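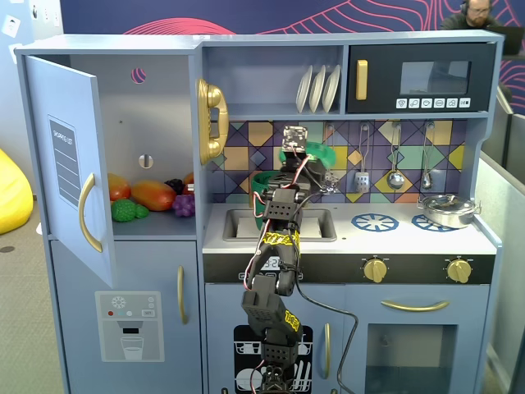
The arm at the play kitchen, with the green bowl at the sink.

Projects > Esus Student Robotics > Reports to funders > Kitchen project, spring report

About us | Projects | Reports | Join in | Contact

Kitchen project: spring progress report
Prepared for the Pludness Fund by Theano Gavalas, club lead

Summary

We're a little over halfway through the grant and the project is in very good shape. The arm is built and calibrated, the students are driving it confidently by hand, and since May we've been training it to do parts of the work without a driver. Of the four tasks in our original plan, two are well advanced, one is under way and one has been changed (see "Changes to the plan"). Attendance has held up better than in any term I can remember, and we have 17 students on the register.

What the grant has paid for so far

The biggest item was the set of servo joints for the arm, plus spares. We've used more spares than we budgeted for. Two joints stripped their gears in the first month, both during over-keen attempts to pull the fridge door open, and we now keep a drawer of replacements ready. The play kitchen itself came second-hand and cost far less than the line in our application. With your agreement (thank you for the quick reply) we moved the difference across to wiring, a better power supply and printed parts for the gripper fingers.

The remaining money is set aside for travel to the Omum Challenge and for a second set of gripper electronics. We've not had to touch the contingency.

Work at the kitchen

For anyone reading who missed the first report: the students picked a toy kitchen because it gives you a huge range of jobs in a very small space. There are doors that swing, handles to pull, knobs, a sink, food to pick up and put down, and a pot with a lid on. All of it is light enough that a mistake means picking a mango up off the carpet and trying again.

Sink task. The arm has to take hold of the green bowl, lift it and tip it over the sink. This has been our main effort and it's the one the students are proudest of. The trouble with a bowl is that the rim is thin and slippery and the whole thing swings once it's held on one side. Early on, the fingers would close and the bowl would spin out of them. The younger group solved it by coming in lower and gripping further down the side, which none of the adults had suggested! We've now recorded 181 practice runs for this task, each one driven by a student and checked by another before it's kept.

Fridge task. Opening the upper door is reliable when a student is driving. Taking food off the shelf is slower work. The grapes are an awkward shape and the items sit close together, so the arm tends to nudge one thing while reaching for another. The students have started a notebook of which approach works for which item, and it has become a surprisingly good read, with a lot of crossing out and some very frank remarks about the mangoes.

Hob task. We began this one only recently. The aim is to move the small silver pot from one burner to the other without losing the lid. So far the pot gets there and the lid usually doesn't. We've tried two grips, over the top and by a side handle, and we'll choose between them before the summer break.

Changes to the plan

Our application included a fourth task, hanging up the toy telephone. We've dropped it. Getting the handset to sit properly needed more precision than our joints can give, and the students who had taken it on were getting fed up. They asked to try the plates on the open shelf in its place, and I think it was the right call: the plates stand upright in a row, so it's still a fine placing job, but there's a bit more room for error. They've already drawn up their own test sheet for it.

How the students are getting on

This is the part I most enjoy writing. In the autumn nearly all the wiring was done by adults with students watching. It's now the other way round. When a wire came loose at the forearm during a Wednesday session, three students had traced it and fixed it before I'd found my glasses. They label everything, they argue about the labels, and they write up their faults properly.

The programming side has grown as well. Leena Lehtinen joined us as a mentor after Christmas and has been teaching the older group how the recorded runs become training data. She's very good at making them look at failed runs slowly and say what they see before they start changing numbers. Several who'd told me flatly that they were "hardware people" are now writing Python at home.

We also had a visit from the Esteves junior group, 8 of them, who spent an afternoon driving the arm. Our students ran the whole thing themselves, including the safety talk. Two of the visitors have since asked to join.

Problems and what we're doing about them

Loose cabling. The cable from the base can catch on the cabinet handles when the arm swings wide. The students are designing a clip to hold it closer in.

Driving style. Every driver has their own habits, and the recordings show it. Some creep up on the bowl, others dive at it. We've agreed a shared starting position and a slower top speed for recorded runs, and the newer recordings already look much more alike.

Time. Setting up takes longer than I allowed for in the application, and a session can feel over just as it gets going. From next term we'd like to start half an hour earlier, at 4 pm, and most families have said that suits them.

Next steps

Before the break we'll finish recording for the fridge task and run the first proper unaided trials at the sink, with scores kept. After that come the hob and plate tasks, a dress rehearsal in front of parents, and then the Omum Challenge. I'd be delighted if someone from the Fund could come to the rehearsal. The students would love to show you what they've made, and they'll almost certainly ask you to have a go at the controls.

A full table of spending is attached separately, with receipts. Please let me know if you'd like the test sheets too.

Theano Gavalas
Esus Student Robotics

Contact us | © Esus Student Robotics | Back to top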